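Touring > Host venues > Set-up guide > Section 4

Home Exhibitions Host venues Loans Contact

Print this page | E-mail this page

Section 4. Hanging the Nastodby photographs

This section is for the person who hangs the touring set in the host venue. Please read it fully before the first crate is opened. The lighting is explained in Section 5 and the packing for return in Section 6.

4.1 Before you open the crates

1. Leave the closed crates in the exhibition room for one night. The prints must take the temperature of the room slowly.

2. Find the hanging plan. It is in the flat pocket inside the lid of the crate marked A. If the plan is missing, write to Veronica Manole at the touring office and wait for her answer. Do not use the plan from the Lenville showing, which had a longer wall and another order.

3. Put on clean cotton gloves. Change them when they become gray at the fingers.

4. Prepare a table with a soft blanket for the framed works. Drinks, wet tools and hand cream stay away from this table during all the work.
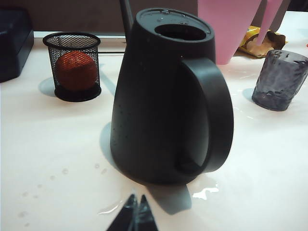 5. Open the crates one after another, in the order of their letters. Take out the works, compare each with the condition report, and sign the report on the same day.

NOTE: Small scratches on the back of the frames are known and already written in the report. You do not need to report them again.

4.2 Marking the wall

1. Measure the wall at the height of your eyes and find its middle. Make a light mark with a soft pencil. Do not use a pen or colored chalk.

2. The center line of all works is the same, also for the tall ones. The height is printed on the hanging plan. If many visitors will be school children, you may lower the whole line by the width of a hand, but then lower it for everything.

3. Stretch the string from one end of the wall to the other and fix it with paper tape. Check it with the level. Old floors are often not straight, so please do not measure up from the floor at each work.

4. Lay the works along the foot of the wall on foam blocks, in the order of the plan. Walk back to the door and look at the complete row before you drill. 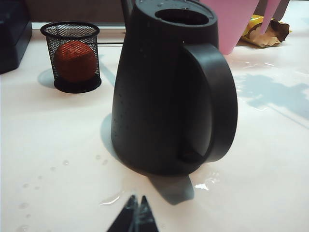 This page was last changed on March 7, 2026.

4.3 Hanging the framed works

1. Each framed work hangs on two hooks. One hook in the middle is not sufficient, as the frame will turn with the vibration of doors and steps.

2. Works from the Brustach series are heavier than they look. Two persons must lift them, and one of these two gives the commands.

3. For a brick wall use the gray plugs from the hardware box, and for plasterboard the metal ones. The box contains some 11 spare plugs of each kind. Please tell us how many you have used, so we can fill the box again in April.

4. Push the frame gently at the lower corners. It should not move to the side. If it moves, add the small rubber feet.

CAUTION: Never drill above a work which already hangs. Take it down first and cover it.

4.4 The loose prints

The loose prints by Pornthip Yensuk have no glass and are fixed with magnets. They were made for the Ahonen showing and are now part of the touring set.

1. Screw the steel strips to the wall. The smooth side faces the room.

2. Hold the print against the strip and put four magnets, one in each corner. The magnet must lie only on the white border.

3. Do not slide a magnet over the paper. To move it, lift it straight up and place it again.

4. If a print is curled, put it back under the weight board and try on the next morning. Do not use heat or steam. 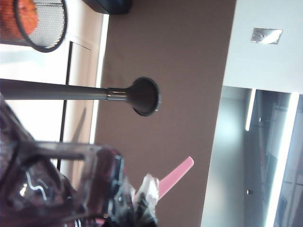
Fig. 3. Wire-mesh container with orange object.

4.5 Labels

1. Place each label to the right of its work, at the height of the lower edge of the frame.

2. Remove the pencil marks with the white eraser before you fix the label.

3. If you print the labels in a second language, keep the title of the work also in the original. Send us the text before printing and we will check the spelling of the names.

NOTE: The adhesive on the labels needs several hours to become strong. Do not press again in this time.

Continue with Section 5, Lighting.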